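How I Set Up a Read-Aloud Log My Kids Will Stick With

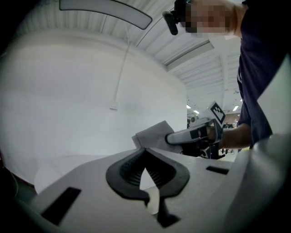
Why bother with a log?

We read a lot of picture books at our house, and for years I figured I'd just remember them. I didn't. By the time September rolled around and we sat down to pick new favorites, I was staring at the library catalog thinking, did we already do the one with the goat and the lighthouse? (We had. Twice.) So I started writing things down, and last year we finished with 141 titles in one battered notebook. It's my favorite thing on the shelf now!

You can do this with any age, but mine were five and eight when we started, so that's who these steps are built around.

Step 1: Pick a notebook that lies flat

I tried a fancy reading journal first, the Ristelia one with the ribbon and the little prompts on every page. Pretty, but the spaces were tiny and my younger one writes letters the size of grapes. A plain spiral notebook works better. Ours has 180 pages and we give each book half a page, which leaves plenty of room for a drawing.

Step 2: Decide what you'll write down

Keep it short or you'll quit by the second week. We use:

Title and author
Illustrator (my kids care about this one more than the author)
Who picked it
One sentence from each kid
Stars, up to 5

I used to add the publisher and the page count, and I have no idea what I thought I'd do with that. Skip it.

Step 3: Write it up the same night

I mean before the lights go out, with the book still on the bed. If I wait until morning, I get "it was good" from both of them and that's the end of it. Right after reading I get things like "the bear should have said sorry first," and that's what I want to find again in ten years.

If your child isn't writing yet, take dictation. Don't fix the grammar. I did at first and I'm sorry about it now - the cleaned-up sentences sound like me.

Step 4: Let them be rude about books

My oldest gave one star to a book I've loved since I was little, and I had to go stand in the kitchen for a minute. But once the kids figured out that a low rating was fine, the high ones started to mean something. We ask for a reason with every one-star book, and "boring" needs a second word to go with it.

Step 5: Number as you go

Put a number in the top corner of each entry. It takes no time, and it makes looking things up so much easier. Number 59 in ours is a book about a mail carrier that we argued over for days, and we still call it "fifty-nine" instead of the title.

Step 6: Make a repeat page

At the back, save a couple of pages for rereads. Just the number of the original entry and a tally mark. Otherwise a three-year-old's favorite will eat the whole notebook.

Step 7: Take it to the library

This was the change that helped us most. The notebook rides in the book bag to the Tirnbridge branch, and when somebody says "I want another one like the whale book," we flip back and find the author. We also keep a wish list inside the front cover, in pencil.

What about an app?

I gave Munito a fair try for a month. It's handy for scanning barcodes, and I still use it for my own novels. The kids lost interest right away, though, and there's nowhere to draw. If your kids are older, you may have better luck with it than I did.

A few odds and ends

Use a pen that doesn't bleed. Markers will ruin the back of every page.

Chapter books get one entry when you finish, plus a line for the chapter everybody liked best.

If you miss a week, leave it missed. I tried to catch up once and made half of it up.

Next on our pile is a stack of folktales, starting with one called Yorath, and the eight-year-old has already claimed the "who picked it" line.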